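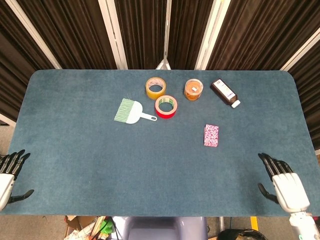
Storing and using adhesive tape

Updated 2018-03-31

Most tape that gets thrown out still has good adhesive on it. It splits on the way off the roll, picks up grit along one side, or leaves residue because it stayed on a surface too long. The notes that follow cover the tapes found in a normal workshop or utility drawer: packing, masking, duct, electrical and double-sided.

Temperature

Keep rolls in a room that people live in. A garage shelf that freezes in winter and bakes in June shortens the life of any pressure-sensitive adhesive. Cold makes the adhesive stiff, so it does not flow into the surface. Heat makes it soft enough to creep out at the sides of the roll, where it collects dust. A roll that has been in a cold car should sit indoors overnight before use.

Keep tape out of direct sun. Masking tape goes brittle first, then clear packing tape.

Position

Rolls can lie flat or hang on a dowel. Standing on edge is acceptable for a few days, but a soft roll develops a flat spot under its own weight and will then feed unevenly through a dispenser. When stacking, put a square of waxed paper or silicone baking paper between rolls. Without it, two warm rolls will bond at the sides, and the outer layers tear when they are pulled apart.

Wide rolls go at the bottom of the stack. Do not put tools on top.

Finding the end

Fold the last quarter inch under itself after each use. On clear packing tape, a paper clip or a flat toothpick under the end does the same job and wastes nothing. If the end is already lost, turn the roll slowly against a fingernail in both directions. The nail catches in one direction only. A light rub of pencil graphite also shows the step on pale tape.

Splitting

When packing tape comes off in a narrow strip, stop pulling. Go back to where the split starts, score across the full width with a utility knife, one layer deep, and lift both corners together. Pull straight back, low and slow. If it splits again at the same point on the next turn, the side of the roll is nicked. Cut through enough layers to get below the damage.

Old masking tape that splits can sometimes be recovered with ten seconds in a microwave next to a cup of water. Check that there is no metal in the core first. It does not work on tape that has yellowed.

Dirty sides

Grit on the side of a roll ends up as a line of poor adhesion. Brush off what is loose while the roll is dry. Wipe the rest with a cloth barely damp with rubbing alcohol, and let it dry for a few minutes before use. Do not use oil or a citrus cleaner on the roll itself.

Applying

Clean and dry the surface. For cartons, center the strip on the seam and run it 2 inches down each end. Rub it down firmly - the adhesive needs pressure more than it needs time. A second layer directly over the first adds little. On a heavy carton, use one strip along the seam and one across each end, in an H shape.

Electrical tape should be stretched slightly as it is wrapped, with each turn covering half of the last one. Let the final turn lie without tension or it will lift.

Removing

Pull masking tape back over itself at a low angle. Take it off painted trim as soon as the paint is dry to the touch, and score the line first if the paint has formed a skin across it. For tape that has been on for weeks, warm it with a hair dryer on low, moving constantly.

Residue from duct tape comes off most hard surfaces with mineral spirits. Test a hidden spot on plastic. On glass, use a razor scraper held flat.

Labeling

Write the month and year of purchase inside the core with a marker. Use the oldest roll first. Masking tape older than two years is fine for labels and bundling but should be kept off finished wood.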